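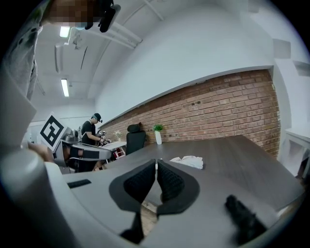 How do you give a big brick room a second life without covering up the brick? Leave the wall alone and spend the effort on the floor, the tables and the light.

By Thaddäus Grabner
January
3 min read

CLITVILLE: The old Nägeli building is open again, and we could not be happier to share it! After a long stretch of sweeping, sanding and carrying things up the stairs, the ground-floor hall is now a shared workroom for people who make, mend, sort and pack things by hand.

The long red brick wall was the reason we fell for the place. Some of the bricks lean toward tan, the mortar is gray, and there are dark spots here and there that we decided to leave as they are. We talked for a while about painting it (one early drawing had the whole thing in cream) and we are so glad we didn't. The floor is light wood, and it makes the hall feel a good deal brighter than it did when we first got the keys.

The tables were the next big question. We wanted tops that are easy to wipe down and easy to see small parts on, so there is a white table out in the room where you can stand and work with both hands free. Another table sits close to the brick, and a small vase of pale flowers has found a home on it. Please don't move the flowers. We like them there.

Dreltix, the small furniture shop two streets over, helped us work out table heights and came back twice to adjust the legs. Mivo, our neighbor upstairs, is lending shelves until our own arrive.

The hall covers 212 square yards and can hold up to 99 people for an evening event, though on a working day we expect about 2 dozen at most. Doors open at 8 a.m. and the lights go off at 9 p.m. Members can book a table for half a day or a full day. Visitors are welcome to walk in, look around and ask what people are making.

"I have wanted to work next to that wall since I first saw it," said Thaddäus Grabner, who runs the hall. "Now I get to stand there every morning with my coffee, and I'm still excited about it."

Short classes in basic repair, box packing and tool care start next month. Sign-up sheets are at the front desk, and the first class is free for anyone who lives in Clitville.

Comments

marlo_k
So happy you kept the brick! My aunt worked in that building when it was still Nägeli and she always talked about it.

Pat in Clitville
Is there parking in back or only on the street?

T. Grabner
Street only for now, Pat, but there's a bike rack by the side door.

junebug
Signed up for the packing class. Can I bring my own boxes?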